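Storing coffee in a glass jar on the worktop - does it go stale faster?

Asked in Kitchen and Home

I've just moved to Prosbridge and the new kitchen has hardly any cupboard space, so the coffee now lives out on the worktop. I buy a 400 g bag and tip it into a glass jar with a glass lid that sits on top, no clip or rubber seal. By the end of the bag it tastes flat. Is it the jar, the light, or am I leaving the lid off too long while I make a cup? I also find bits of coffee all over the table every morning and would like to stop that if I can. I drink it with milk, if that makes any difference.

Asked by trivby_tenant

3 replies

kettleside

Just buy smaller bags. I get 300 g and it's gone before it has time to go off. Never had a problem with a glass jar.

Rudport Rosie

It's a mixture of things. Air does the most harm, then light, then damp. A lid with no seal lets air in all day, so a double-walled jar won't help much on its own - the second wall does nothing for the top. Keep most of the bag folded down and pegged in a dark cupboard, and only put a few days' worth in the jar. Keep the jar away from the kettle and the hob as well.

Don't put it in the fridge. It picks up smells, and you get damp on it every time it comes out.

As for the mess, it's mostly down to where you put things. My routine:

1. Wipe the table and dry it. Coffee sticks to a damp surface and smears.

2. Stand the mug close to the jar so the spoon has less far to travel. Mine were further apart than they needed to be for years.

3. Take the lid off and lay it upside down, so the side that faces the coffee isn't touching the table. Then put the spoon straight down into the jar and take less than a full heap. Overfilled spoons are where the stray bits come from.
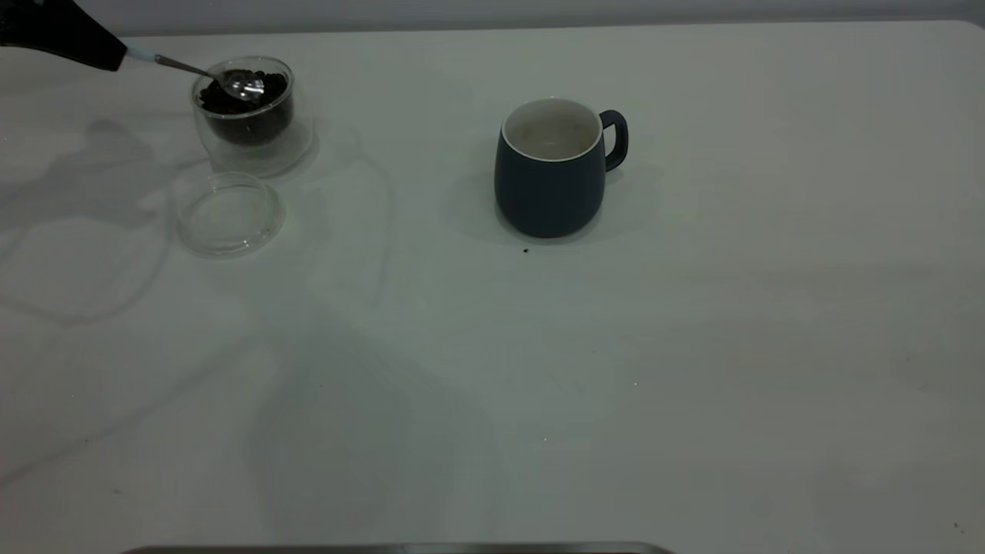

4. Tap the spoon once on the inside of the jar before you lift it out, then go straight to the mug.

5. Lid back on before you pour the water. Steam getting into an open jar is worse than people think.

6. Use a dry spoon every time, and don't stir with it and then go back for more. One wet spoon will make clumps.

You'll still get the odd speck on a white table. A dry cloth picks them up better than a wet one.

P.S. The milk makes no difference to how it keeps, though it does hide a stale taste for a while.

T. Tkachenko

Agree with most of the above but I would get a tin with a proper seal and forget the glass. If you like the look of the jar, keep sugar in it. Also check the roast date on the bag, as it may have been old when you bought it.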